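From: the list digest, tableware and serving
Subject: Re: [tableware] Translucent blue/teal pieces on light butcher block – spacing and trays
Date: Tuesday

Quoted message follows, reply underneath.

> We are replacing the opaque white sets in the Floncombe dining room with
> the tinted translucent pieces from Panari. Two questions before we order.
> First, does the color hold up on a pale wood top, or does it go gray?
> Second, do you set straight on the wood or put a board under each group?
> Our tops are 800 mm deep and we have had trouble with crowding.

Color first. Tinted translucent ware takes most of its appearance from whatever is behind it. On pale wood the base warms slightly and the rim stays closest to the catalog color, as light passes through more material there. Hold a cup up against a beige wall and then against a window before judging it. The two readings will differ more than you expect.

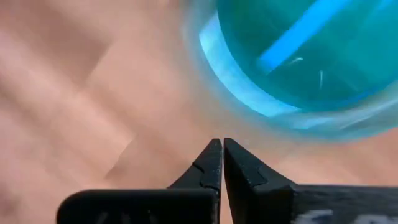

The same applies to stacking. Seven nested pieces read as a much darker color than one alone, so do not approve a tint from a stack. Ask Panari for single samples and look at them on your own tops, under your own lamps.

On spacing, I would work from the rims. Bases are smaller and will mislead you. Leave enough wood between rims to get a hand in from the side, and stagger the pieces so that the near ones do not block the reach to the far ones. With round ware on a planked top the plank lines are a usable guide, and no tape is needed.

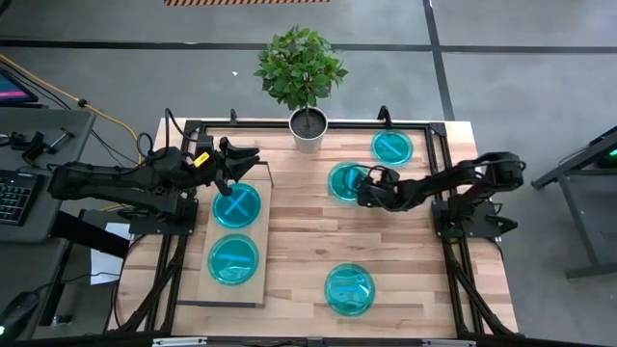

Round teal plates on a butcher-block top, blue strips on the plates.

Reflections are the one real drawback. A glossy plate directly under a lamp throws a white patch that hides whatever is on it. Moving the plate usually fixes it. Moving the lamp usually puts the patch on the next plate.

Trays: the Zwahlen catalog lists several with a raised edge. I prefer these for bowls that will be carried – the edge stops a bowl sliding off, and a dark inner border gives you something to center against. Check the inside dimension. The listed size is the outside one, and on our trays the difference was 17 mm, enough to rule out a second bowl. 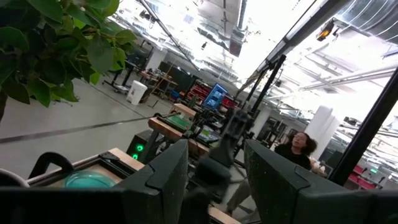 Teal-green glass bowl in a wooden-framed tray with a dark inner border.

If you have both glass and plastic in similar tints, store them apart. They are easy to confuse at a distance and they do not weigh the same when loaded.
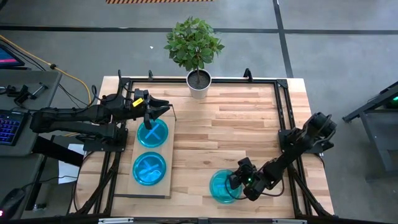 Zukside Tableware List, vol. 7, no. 2

Boards: yes, I use them, one per group. A flat board slightly paler than the top marks the group without adding another color. Turn it so the long side runs front to back and set two bowls on it, one behind the other. That takes less width than a side-by-side pair, which should help with your crowding, but measure the depth first. On an 800 mm top there is room for the board and a small potted plant at the back rim. Keep the plant in a plain white pot and trim anything that hangs forward over the ware.

Do not soak the boards. Wipe, stand on edge, leave until dry.

I have not tried the Panari pieces in a commercial dishwasher. If anyone on the list has, please post the cycle temperature and whether the gloss changed.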